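**Slide 6 – Plating at Prostow (kitchen side)**

Start with the numbers, they're good! Prostow sends out 2,000 lunches before noon. Over 600 of those used to mean one person bent over the snack line, placing pieces on plates by hand.

Clerketti fitted the first arm in January. Ask the room: who has done 14 shifts in a row of the same wrist move? Wait for hands.

What I love – the crew wrote the new job list themselves. They taste, they fix, they swap stations every 2 hours.

Click through slowly, let people look.

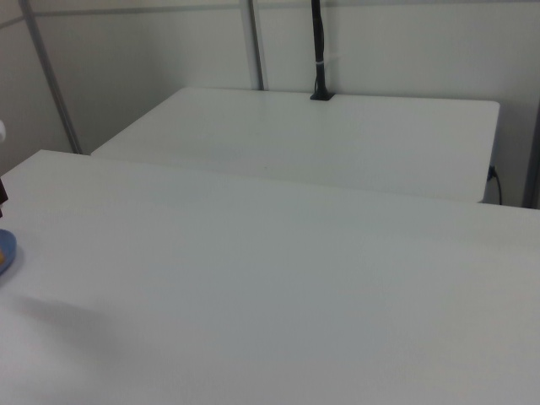
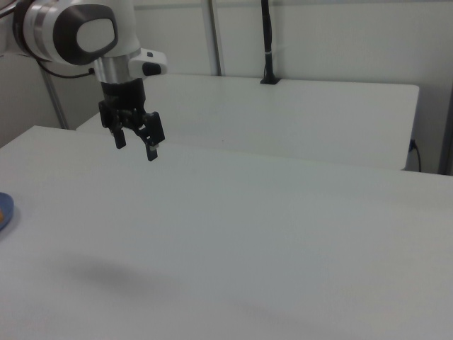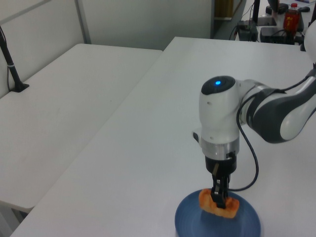 Then the harder part. Some people liked the old line, the chatting especially, and they miss it. Say so plainly. Spanos moved the breaks so everyone sits down together again, and I think that's the best idea in the whole project.

Lead into Pado: same arm, smaller kitchen, training paid from the first hour. Water, then slide 7.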